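Brostent (method)

Brostent is a training method for two-armed robots that handle soft goods, mainly socks, gloves and small towels. Developed by Sizwe Pretorius and Wian Nkuna at the Elbridge lab. The name comes from the folder the first training script was saved in and never got changed.

The method is a form of imitation learning. A person drives both arms by hand controller, the wrist cameras and joint positions are recorded, and a policy is then trained to copy the motion. What sets Brostent apart from earlier work is the handling of regrasps – the moments when one gripper lets go and takes hold somewhere else. These are cut out, labeled and trained with extra weight.

Contents
1 Background
2 Method
3 Training data
4 Results
5 Criticism
6 Related work

Background

Cloth is hard for robots. A rigid part has one shape and a pose that can be written down in six numbers; a sock has no fixed shape at all, and changes when touched. Older folding systems mostly laid the item flat on a table, found the corners from an overhead camera and ran a planned fold. Works for towels. Works less well for socks, which are tubes, twist easily and hide thier own heel.

Pretorius had worked on towel folding before moving to Elbridge. Nkuna came from teleoperation. Early trials used a single arm and a clamp, dropped after one spring because the clamp had to be reset by hand between items.

Method

A demonstration is split into phases: reach, pinch, stretch, regrasp, fold, place. Phase borders are found automatically from the finger opening and then checked by a person. Each phase gets its own weight in the loss. Regrasp frames count most, reach frames least.

The policy takes in one image per wrist plus the joint positions and puts out a short chunk of future motion, 40 steps long. Only the first part of each chunk is carried out before a new one is computed. Longer chunks gave smoother motion but the arms reacted late when fabric slipped. Shorter ones jittered.

No depth sensor. No model of the cloth. The authors argue that a pinch at the cuff, seen close up, carries most of what the policy needs – layer count, direction of the ribbing, how far the fabric is stretched. 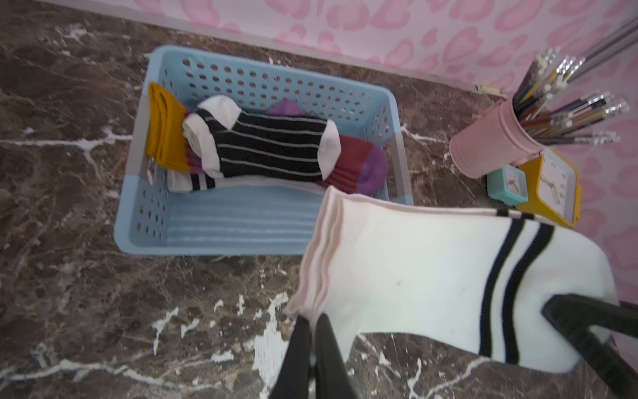
Stretching is treated as a way of looking as well as a way of moving. With the two grippers pulled apart, the cuff and toe are far enough from each other that the policy can tell which end it holds, and the heel tends to show itself. Pretorius and Nkuna call this the "open hold." Demonstrators were told to pass through an open hold at least once per item, even when they could of skipped it.

A second rule concerns the basket. Items are placed in the far half first so the near half stays clear for the wrists. Introduced after many early runs in which a forearm pushed finished pairs out of place.

Training data

The main set has 1,214 demonstrations, recorded on a tabletop setup with changing clutter and surfaces. Patterned and marbled backgrounds were used on purpose; a policy trained on a plain gray table failed badly when moved. Desk items such as cups and clocks were left near the work area for the same reason.

Socks varied in color, length and thickness. Striped ones turned out useful, as the stripes give a visible cue to twist. All-black ones were the worst, with grippers that were also black. Of the full set, 242 demonstrations contain a mistake followed by a recovery, and these were kept in. Removing them lowered the success rate more than removing the same number of clean ones.

A smaller set, Pirkcombe, was recorded later with gloves. Same controllers, same phase labels.

Results

Reported success is counted per item: picked, folded, placed in the basket and not dislodged by later items. The authors ran over 3,000 attempts in all, across several versions. The weighted policy beat the unweighted one on every sock type, with the widest gap on long thin socks, where a regrasp is nearly always needed.

Failures fell into a few groups. Picking up two layers where one was wanted, or one where two were wanted. Losing the cuff during the stretch. Placing on the rim, so the item hung over the side.

Transfer to gloves was partial. Stretch and place carried over, folding did not, and the fold phase had to be retrained from scratch.

Criticism

Phase labels still need a human check, and that takes time. The Oyelaran group, working with unlabeled data, reported simular results on towels and questioned whether the weighting matters outside of socks. Nkuna replied that towels need few regrasps in the first place. A joint comparison was planned for May; no outcome published so far.

Others have pointed out that the success measure ignores speed. Brostent is slow next to a person.

Related work

Action chunking
Behavior cloning
Bimanual manipulation
Deformable object handling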